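Mão Dixit: perguntas frequentes sobre a falha de reabertura

Esta página reúne as perguntas que recebemos desde junho sobre a falha da mão Dixit depois de uma paragem de emergência. As respostas foram escritas por Hwa-young Gil, do apoio técnico da Vurkthorpe, e revistas por Lalit Tiwari. O português não é a nossa primeira língua; se alguma frase não estiver clara, por favor escrevam-nos antes de mexer no equipamento.

O que é a falha de reabertura?

Quando se carrega no botão de paragem enquanto a mão segura um objeto, a mão fica parada, como deve ser. O problema aparece no rearme. Em certas condições, os dedos abrem e logo a seguir fecham outra vez com a última força pedida, sem nenhum comando novo do operador. O movimento é curto, mas a força é a de uma preensão normal e pode prender um dedo humano.

Como foi descoberta?

Na nossa sala de ensaios de Ratthorpe, ao retirar um cubo da mão depois de uma paragem. O colega tinha rearmado o sistema e já tinha a mão dele junto da palma. Ficou com uma marca no polegar e não precisou de tratamento. Repetimos depois o mesmo procedimento 2650 vezes com um objeto de espuma, e a mão voltou a fechar em 29 casos.

Qual é a causa?

O controlador Tarnness guarda numa fila os comandos que ainda não foram confirmados pela mão. A paragem corta a potência dos motores, mas não limpa esta fila. Se a confirmação do último comando chega com mais de 102 milissegundos de atraso, o controlador considera que o comando ficou pendente e envia-o de novo no rearme. Com o cabo de comunicação em bom estado isto é raro. Com um cabo torcido no punho acontece com mais frequência.

A minha mão está afetada?

Estão afetadas as mãos direitas e esquerdas ligadas a um controlador Tarnness com programa anterior à versão 5. A versão aparece no ecrã de arranque do controlador. As pinças simples não usam a mesma fila e não mostraram este comportamento nos nossos ensaios.

Posso continuar a trabalhar enquanto espero pela atualização?

Sim, se cumprir o procedimento seguinte em cada paragem:

Carregar no botão de paragem e esperar que o braço esteja imóvel.
Retirar o objeto com a pinça de plástico fornecida. Não usar os dedos.
Afastar-se da mesa até à marca do chão.
No menu de serviço, escolher "Apagar comandos pendentes" e confirmar duas vezes.
Rearmar e observar a mão durante um ciclo completo de abertura.

Se a mão fechar neste último passo, desligue a alimentação geral e contacte-nos. Não tente repetir o ciclo para ver se acontece outra vez.

Basta desligar e ligar a mão?

Não. A fila está no controlador e a mão não a conhece. Recebemos esta pergunta muitas vezes, porque em versões antigas o manual recomendava reiniciar a mão depois de qualquer erro. Essa página do manual foi retirada.

O objeto pode cair durante a falha?

Pode. Quando a mão abre, o objeto fica solto durante um momento e depois pode ser apertado numa posição diferente. Para os ensaios de verificação pedimos que se usem só objetos leves, pequenos e sem arestas vivas. Um cubo pequeno ou uma bola de borracha são suficientes. Vidro, metal pesado e ferramentas ficam proibidos até a atualização estar instalada.

Onde devem estar as pessoas durante a verificação?

Uma pessoa fica no botão de paragem e não faz mais nada. Outra pode estar do outro lado da mesa para observar, com as mãos fora do tampo e os sapatos fechados. Se houver um segundo braço na mesma zona, ele deve estar na posição de repouso e com os motores desligados. Esta regra é nova: antes só a pedíamos quando os dois braços partilhavam a mesma tarefa.

Como devo preparar a mesa?

A mão aproxima-se do tampo com as costas viradas para o braço e os dedos abertos. Deixe sobre a mesa somente o que o ensaio pede. Uma folha de papel pode ficar, mas convém saber que ela escorrega quando um dedo lhe toca, e o objeto que está em cima vai com ela. 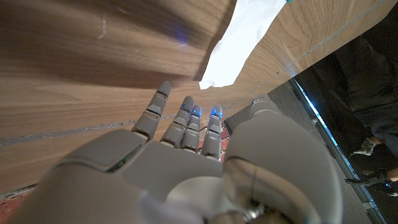
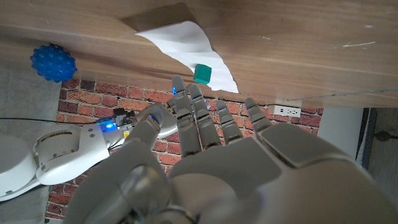
Para a primeira aproximação use a velocidade mais baixa do menu. Se um dedo tocar na madeira antes do tempo previsto, o controlador regista um erro de contacto. Este erro não tem relação com a falha de reabertura e pode ser apagado normalmente, mas anote a hora, para não misturarmos os dois tipos de registo.

Como sei que a atualização ficou bem instalada?

Depois do arranque, o controlador mostra a versão nova e a linha "Fila: vazia". Faça cinco paragens seguidas com o objeto na mão. Em cada rearme os dedos devem ficar onde estão até receberem um comando. Se a linha da fila mostrar outro valor, a instalação não terminou e é preciso repeti-la desde o início, com o cabo de serviço ligado.

A atualização altera a minha calibração?

Não altera a calibração dos dedos. A posição zero do polegar deve ser verificada, pois em alguns controladores o valor volta ao de fábrica.

Que dados devo enviar se tiver um incidente?

O ficheiro de registo do controlador, a versão do programa, o comprimento do cabo entre o punho e o controlador e uma descrição curta do que a mão estava a segurar. Se alguém se magoou, telefone primeiro e envie o ficheiro depois.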